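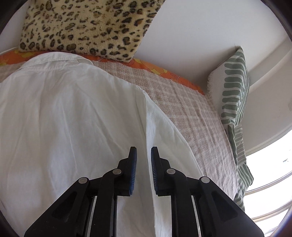
My grandmother's bed in Plirnbridge had so many layers on it that as a child I thought of going to sleep there as a kind of digging. I've been wondering lately why so many of us now want our bedrooms to look like hers, after years of gray linen and good behavior, so in July I went back to ask the people who sell the stuff.

Assunta Pellegrini has run her fabric shop on the hill since before I could drive, and she remembers well when prints went out of fashion. "People came in whispering that they wanted something plain," she told me, pouring coffee I hadn't asked for but was very glad of. She kept the florals anyway, 200 bolts of them, stacked up the back stairs where her nephew Tullio Pace still bangs his elbows.

These days it's the young couples who climb those stairs (and they do stay for hours, bless them). Her only rule, when they ask for one, is to start with the pattern you love most and let the others argue with it. Tullio thinks stripes go with everything. Assunta thinks Tullio should stick to the deliveries.

I left with three yards of something covered in enormous poppies, and a promise to bring back a picture of the curtains. They're still in the bag, I'm afraid, but I've borrowed my sister's sewing machine and cleared off the kitchen table.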